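Search this site Enter keyword Go

Home News Schools Sports Obits Contact

Skyrme garden plots filling up, 93 names on wait list

04/11/2022
By Tanvir Haque

SKYRME - The plots behind the old Trevalance mill are nearly all spoken for and the town still hasn't settled the water question.

Sign-up opened last week. By noon Friday's deadline had been pushed back, then pushed back again. There are 203 plots this season, up from last year, and 93 people waiting in case someone drops out. Fee is $17 for returning gardeners, a bit more for new ones.

"I've had the same corner since the kids were small and I'm not giving it up," said Elis Beddoe, who grows mostly beans. "They can move the fence if they want."

The fence is part of it. Parks director Ravinder Sandhu wants the north side moved in 200 feet to make room for parking. Gardeners at Monday's meeting did not like that much. Sandhu said nothing is final and the plan goes back to the town board for a vote.

Water is the other thing. The main spigot froze and split in January and the replacment hasn't been hooked up. Hauling from the creek is not allowed. Sandhu said a plumber is booked, no date given.

Érica Queiroz, who runs the seed table, said peas and spinach can go in now anyway. Ground's soft enough. Tomatoes should wait.
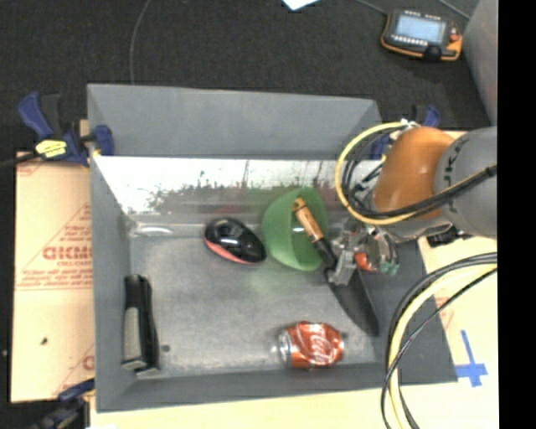 The tool share opens the same morning as the plots, at the shed by the Wurkis Street gate. Sign out what you need, bring it back by dark. Small hand tools go first every year, so anyone with a spare trowel like this one, wooden handle and a long pointed blade, is asked to drop it off. Rakes and hoses wanted too. No power tools, no chemicals.

Tegwen Trevor is taking names for the wait list at the library desk. Leave a phone number, she said, a lot of people forget too. Plots not planted by the end of the first month get handed to the next person on the list.

News Schools Sports Back to top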